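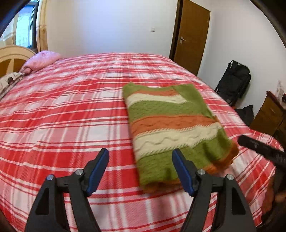

How to Revive and Recalibrate a Tired Power Tool Battery Pack

Posted in Battery Care

At some point every cordless drill owner meets the pack that says it is full, drives two screws, and lies down. Before you spend real money on a new one, it is worth an evening to find out whether the pack is worn out or just confused. The two look the same from the outside and cost very different amounts.

This guide covers removable lithium-ion packs in the 18-volt class, the kind that slide onto a drill or a string trimmer. Most of them have 5 cells in a row, or two rows of 5 if you paid extra. I used a Plovico pack that had spent a winter in a shed in Vustport, where it was treated no better than the rake.

What you need

The pack and its own charger
A digital multimeter with a DC voltage setting
Rubbing alcohol and cotton swabs
A tool that draws a steady load (a work light is ideal, a fan is fine)
Masking tape and a pen
A hard surface that doesn't burn, such as a concrete floor or a patio slab

When to stop before you start

If the case is swollen, cracked, leaking, scorched, or smells like nail polish remover, you are done. Take it outside, keep it away from anything you like, and call your local hazardous waste site to ask how they want it delivered. The same goes for a pack that has been under water, even if it seems to have forgiven you.

Do not open the case at any point. There are videos that will show you how. Some of them are quite short.

Step 1: Let it warm up

Bring the pack indoors and leave it at room temperature overnight. Many chargers refuse a cold pack and flash the same red light they use for a dead one, a piece of design economy somebody was presumably promoted for. Plenty of "dead" batteries recover at this stage with no further help.

Step 2: Clean the contacts

Dampen a swab with alcohol and wipe the metal contacts on the pack, then the ones on the charger (unplugged) and the tool. Leave everything to dry for a few minutes. If you see green or white crust, repeat until the swab comes away clean. Skip the sandpaper. The plating on those contacts is thin and does not grow back.

Step 3: Measure the voltage

Set the multimeter to DC, touch the red probe to the contact marked plus and the black probe to the one marked minus, and keep the two probes from touching each other. Write the reading on a strip of tape and stick it to the pack.

A fully charged five-in-a-row pack should read close to 21 volts. Between 15 and 20, it is partly charged and fine to continue. Below 12, it has been drained further than the maker intended, and the charger may well turn it down. Let it. People will tell you to jump-start a deeply drained pack from a healthy one with two bits of wire. A cell that has sat that low can be damaged inside, and forcing current into it is how garages make the news.

Some packs switch off their output when they are not attached to anything, so a reading of zero is not always a death certificate. Try the charger before you hold the funeral.

Step 4: Charge it fully

Put the charger on your hard surface and stay in the house, preferably awake. When the light says full, leave the pack to rest for an hour and measure again. If the number has dropped by a volt or more while it did nothing at all, one of the cells is failing and you can skip to the last section.

Step 5: Run it down once

Fit the pack to your work light and let it run until the tool shuts itself off. Note how long that took. Don't squeeze the trigger again to see if there is a little left — there is, and it belongs to the battery. Let the pack cool, then charge it fully again.

One slow run like this gives the fuel gauge a chance to find its bottom and top again, if your pack has the kind that learns. It does not restore lost capacity. Doing it every Sunday only uses the pack up faster.

Step 6: Compare the run time

Divide the pack's watt-hours, printed on the label, by the watts of your light. That gives you the hours you should have gotten. Mine managed a bit over two-thirds, respectable for something raised in a shed. Below half, keep it for the light and buy another for the drill.

Storing it so you don't have to read this again

Leave it at half charge, off the tool and off the charger, somewhere dry and indoors. Check it in December and top it up if it has sagged.

If it is finished

Put tape over the contacts and drop it at a battery recycling point. Most large hardware stores have a bin near the entrance. Household trash and curbside recycling are both the wrong place for it.

Filed under: Battery Care, Cordless Tools, Troubleshooting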